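Cultthorpe Parts Exchange
Posted in: Meetings & Minutes, Storage
6 shares | 2 comments

Minutes of the general meeting held April 7, 2019, in the front room of the Husar building

Lucian Preda took the chair. The attendance sheet is in the binder by the door. Apologies were received from the Thursday shift.

1. Minutes of the last meeting

Read and accepted with one correction. The line about the side gate should say that the gate is kept shut during sorting hours, and that drivers ring the bell. It had been typed the other way around.

2. Matters arising

The broken light over the packing bench has been replaced. The broom closet has not been cleared. Lucian asked that anyone with boxes in there take them home or label them before the next meeting. Anything unlabeled goes on the free shelf.

The question of a second key for the loading door was carried over. The landlord has not answered the letter.

3. Money

The balance at the end of the month was $1,558. The only large payment was to Gistov for shelving brackets and bolts, and that invoice is now settled. Fees from new members have been entered. The price of tape and cartons has gone up again and members were asked to flatten and save any clean carton that comes in.

There was a short discussion on whether to charge for labels. No change was made.

4. Bins

Most of the meeting was spent on this item. The metal bins have been used for loose parts since the exchange moved to Cultthorpe, and opinions differ on what to do with them. The sorting crew would like all of them repainted inside, floor included. The packing crew thinks paint on the floor of a bin is a waste, as small parts get dragged across it all day and chips of paint end up in the orders. One customer has already sent back a bag of washers with gray flakes in it.

Lucian went through the condition notes. The walls were described as sound on most bins. Floors vary.
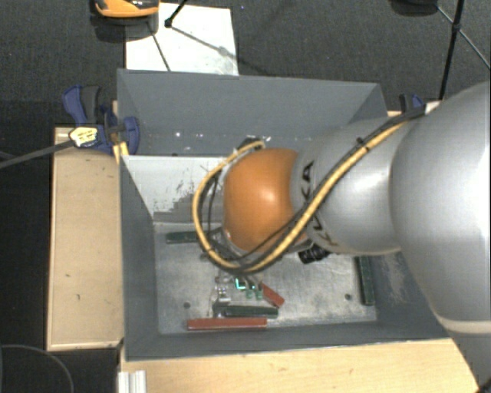
Item 4. Gray bin with painted walls and bare-metal floor.

The sloping sides were generally liked. Parts slide down toward the middle and do not collect along the edge where they are hard to reach. The straight-sided crates on the back wall do not do this, and people end up scraping the corners with a ruler. It was agreed that any bins bought in the future should have sloping walls if the price is reasonable.

On the floors, three options were talked over:

- leave the metal bare and wipe it down with an oiled rag
- paint the floor the same gray as the walls
- put in a cut sheet of rubber matting

Matting was tried in one of the crates last August. It curled at the corners and small washers went under it. The person who cut it said a thicker grade would lie flatter. Others said that thicker matting would take up depth and make a bin harder to tip out.

Painting was quoted by Gultero at $305 for the whole set, walls and floors, with pickup and return included. They would need the bins for two weeks. Several members said the sorting work could not stop for that long. Lucian offered to ask whether Gultero would take half the bins at a time, and whether leaving out the floors would bring the price down.

It was proposed that floors be left bare, that walls be touched up only where there is rust, and that the decision be looked at again once Gultero has replied. Carried, with two against. The two members asked for it to be noted that they are in favor of paint on the floors and that the trouble with flakes came from an old coat put on over dirt.

5. Sorting rules

The rules sheet on the wall is out of date and has been written over in pen so often that new people cannot read it. A clean version will be typed up. The main points were confirmed as follows.

One kind of part to a bin. Mixed lots stay on the floor trolley until they have been gone through. Nothing with oil still dripping off it goes in any bin. Glass goes in the lidded tubs by the sink. A bin that has been emptied gets wiped before it is filled again, and the old label comes off.

A member asked if magnets could be used for pulling out steel screws. Yes, but they are to be put back on the hook and kept away from the scale.

There was some disagreement on how full a bin may be. The packing crew wants a line marked on the wall below the rim. The sorting crew said they would go by eye. Left open – both crews will try a chalk line for a month and report back.

6. Shelving along the east wall

The Gistov brackets are up. Two of the uprights are not level and the top shelf leans toward the window. It is safe for cartons but should not carry metal parts until it has been put right. A spirit level has been borrowed from upstairs. The work will be done on a weekday evening, and help with lifting would be welcome.

The old shelving is offered to members first. If there are no takers by the next meeting it goes for scrap.

7. Other business

The sink drain is slow again. Please do not rinse rags in it.

The front room floor will be mopped after the Saturday session and not before it.

The phone number on the web page is wrong. Lucian will get it changed.

Someone has left a blue thermos and a pair of reading glasses on the packing bench. They are in the drawer under the scale.

8. Next meeting

Date to be posted on the board once the room has been confirmed with the building office. Items for the agenda should reach Lucian a week ahead, on paper or by e-mail.

Actions

Lucian Preda – write to Gultero on split pickup and price without floors; web page phone number
Sorting crew – chalk line trial; retype rules sheet
Packing crew – chalk line trial; save clean cartons
All – clear the broom closet

Tags: minutes, bins, shelving, sorting
Cultthorpe Parts Exchange, Husar building, ground floor | Contact us | © 2019 | Back to top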